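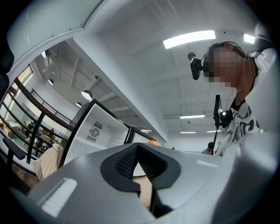
Washing and Blocking a Cotton Checked Tablecloth

Woven check cloth goes out of square more visibly than plain cloth. A plain tablecloth can sit a full inch off grain and pass without comment. In a small check, the same error shows as a row of squares that drifts toward the hem. The procedure below covers yarn-dyed cotton and cotton-linen cloths up to 90 inches long. It does not cover printed checks, coated cloths, or anything with a polyester content above 35 percent, which will not block at household temperatures.

What you need

Washing machine with a delicate cycle, or a tub
Liquid detergent without optical brightener
White vinegar
Blocking boards or a clean carpet covered with a sheet
Rustproof T-pins
Steam iron
Carpenter's square, 24 inch
Measuring tape
Spray bottle

Test for bleeding

Wet a corner of the cloth with warm water and press it between two layers of white paper towel for five minutes. If color transfers, wash cold and alone, and repeat the test before the next wash. If nothing transfers, wash at 85 to 105 °F. Dark browns and reds fail this test more often than tan or cream. Test each color in the check separately if the squares are large enough to isolate.

Pretreat stains

1. Scrape off solids with the back of a knife.

2. Flush from the wrong side with cold water.

3. For grease, apply detergent undiluted and leave it 20 minutes. Work it in with a fingertip. A brush raises the surface fibers and leaves a fuzzy patch that reads as a faded square.

4. For fruit juice, coffee, or tea, apply a mix of one part vinegar to two parts water. Leave 10 minutes and flush.

5. Candle wax must be chilled and cracked off first. Put paper towel on both sides of what remains and press with a warm iron, changing the paper until it comes up clean.

Do not put the cloth in a dryer until the stain is gone. Check in daylight.

Wash

Fold the cloth in half once with the grain and load it loosely. Select the delicate cycle with the lowest spin. High spin twists the cloth around the drum and sets diagonal creases, and these are the usual source of skew. Use half the detergent dose printed on the bottle. Add a second rinse.

For hand washing, soak 15 minutes, press the water through with flat hands, and drain. Do not wring. Roll the cloth in a bath towel and kneel on the roll to remove water.

Find the skew

Lay the damp cloth flat. Put the carpenter's square in one corner with one arm along a line of the check. If the crossing line follows the other arm, that corner is true. Repeat at the other corners. Then measure both diagonals. On a true rectangle they match. A difference under 1/4 inch can be ignored. Anything larger should be corrected while the cloth is damp.

Correct the skew

1. Take hold of the two corners on the short diagonal.

2. Pull steadily for ten seconds. On a cloth over 60 inches, this takes two people.

3. Move six inches along each edge and pull again, parallel to the first pull.

4. Continue to the ends, then measure the diagonals again.

5. Repeat until they agree within 1/4 inch.

If the cloth springs back, it has dried too far. Spray until evenly damp and start over.

Pin

Pin the corners first, then the midpoint of each side, then divide each gap in half until the pins are no more than four inches apart. Set the pins in the hem at a slight outward angle. Follow a line of the check and ignore the hem if the two disagree. Commercial hems are often cut off grain, and a cloth pinned to a crooked hem will dry crooked.

Leave until fully dry. In August with the windows open this takes an afternoon. In winter allow overnight.

Press

Iron on the wrong side at the cotton setting, in the direction of the lengthwise threads. Lift and set down the iron near the corners. Sliding it there will undo part of the blocking. Linen blends should be sprayed lightly before pressing.

Store

Roll on a cardboard tube with acid-free tissue. If the cloth must be folded, fold in thirds and change the fold positions at each wash. Starch goes on before use and comes out before storage. Starched cotton yellows along the folds and attracts silverfish.

Shrinkage

Expect 3 to 5 percent in length on the first wash of untreated cotton and less than 1 percent after that. If you are buying cloth by the yard, wash it before hemming. A 70-inch table with an 8-inch drop at each end needs a finished length of 86 inches, plus hems, plus 5 percent.

Corrections

Sep 17, 2022: Vinegar ratio in the pretreatment section corrected. The earlier version had the parts reversed. Thanks to Jitendra Sengar for the note.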